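Lultton Clothes Exchange opens again, with new hours

2021-04-13

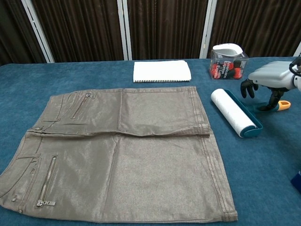

A skirt with a slightly shiny finish, and a folded white towel near it.

After a long winter break, the clothes exchange in Lultton is open again. In March we received 54 bags from families in Lultton and Castham, and we thank everyone who carried them to our door. The sorting took longer than we planned – many bags had no label, so we did not know which sizes were inside.

Please write the size on a piece of paper and put it on top. You can bring up to 20 pieces at one visit. Winter coats we cannot take before autumn, the back shelf is full.

The bus from Trindthorpe now stops on the other side of the road, next to the Bensaid bakery. Visitors who come by car should use the small parking lot behind the library and not the school entrance.

Doaa Slaoui will again give her evening course on simple repairs: hems, buttons and zippers. There are 26 places and the course is free, but please bring your own thread. To put your name on the list, call the office at extension 3676 or leave a note at the desk. Children from ten years are welcome if they come with an adult.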